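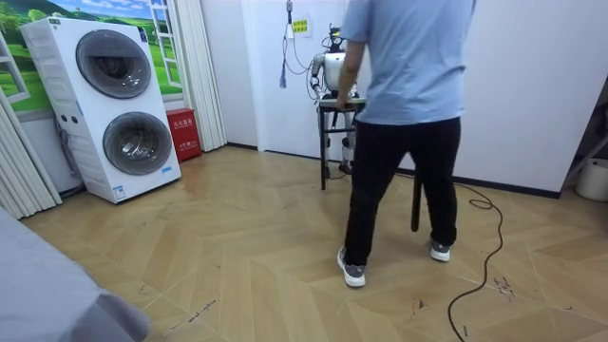

How much should we set aside for a humanoid in its first year, on top of the price of the thing itself?

Budget another 41 percent. That was our number when I finally sat down with the invoices, and I'd put the same in for next year without much arguing.

Quick post, I've got a form due. May 18, 2019, and the July order has to be in before Yvonne Cropper goes on leave, so this is mostly me thinking out loud.

Where the 41 went. Spares, first. Fingers and wrist parts mainly, we bought from Trelter and paid for fast shipping twice becuase I hadn't ordered ahead. Then the service plan. Then a pile of small stuff that never made it onto the original sheet: cable, more cable, cable ties, a decent torque driver, floor tape, a proper charger for the handheld. None of it dear. All of it together, dear.

Insurance was its own headache. Our broker wanted to know if the robot counted as plant or as office equipment. I said plant. Elibariki Were said office equipment. Elibariki was right and it saved us a bit, so fair play.

Furniture! Put a line in for furniture. You want light stands and tables that one person can pick up and shift between runs, and you want more of them than you think, at different heights. I'd left it at zero. Also think about floor space before you sign. Ours is working in a small room with a big stacked washer in it, and the space you need in front of the robot is robot plus stand plus a grown adult who has to get in and move things. I'd measured for the robot only.

Now the July order. Three quotes in:

Wandari. Cheapest on paper, 20 week lead time, spares priced seperately and they won't send the list until you've paid a deposit. Hmm.

Biwott. Dearer, but 2 years' cover and training for the whole team. Zoi Stergiou went to see theirs running and liked the arms, didn't like the software. Wants another go at it before she'll sign anything.

Satum. Lease only. Tavion Blackwood is keen, says leasing means we're not stuck with it. True, but add up the payments and you've bought most of one.

I'm leaning Biwott. Jeptoo Muriithi has asked me for the running costs split out by month, which I haven't got, so that's tonight gone.

Things still to chase: Biwott on what counts as wear and tear, a price for spare batteries from all three, whether delivery includes getting it up the stairs. And somebody has to ask Wandari for that parts list again. Probably me.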